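Keeping Small Things Under Control

Posted 6/24/24 by Houda Abdel Hamid

Most of the clutter in our house is small. Batteries, hair ties, pens that may or may not work, the key to a bike lock we no longer own. I have tried a few systems over the years and these are the ones still in use.

Start with one drawer

Empty it onto a towel. Throw out what is broken, move what belongs in another room, and wipe the drawer before anything goes back in. A kitchen drawer takes me 46 minutes, and the bathroom ones are quicker.

Use boxes you already have

Shoe box lids make good dividers. Cut them to the height of the drawer with a utility knife and tape the corners on the outside. If you stack boxes on a shelf or table, cut a round hole in the front of each one so you can see in without taking the stack down. Heavy things go in the bottom box.

Trays work better than bins for odds and ends. In a deep bin everything useful sinks. A shallow metal tray holds a lot of small toys and you can find the one you want at a glance. 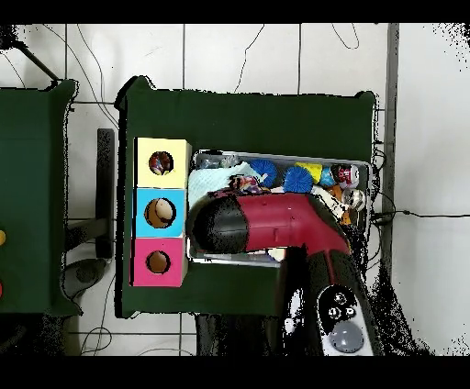 Label the lid and the side

Masking tape and a marker are enough. Write what is in the box, and skip words like "misc." My sister Khadija labels hers in pencil so she can change them.

Batteries and screws

Keep loose batteries in their original package or put tape over the ends. Screws go in glass jars with tight lids, sorted by length. Two jars cover everything we have, one for wood screws and one for machine screws.

Cleaning metal trays

Warm water and dish soap, then dry right away with a cloth. For sticky label residue, rub on a little cooking oil, leave it for 6 minutes and wash again. Steel wool will scratch a shiny finish.

Next month: the linen closet.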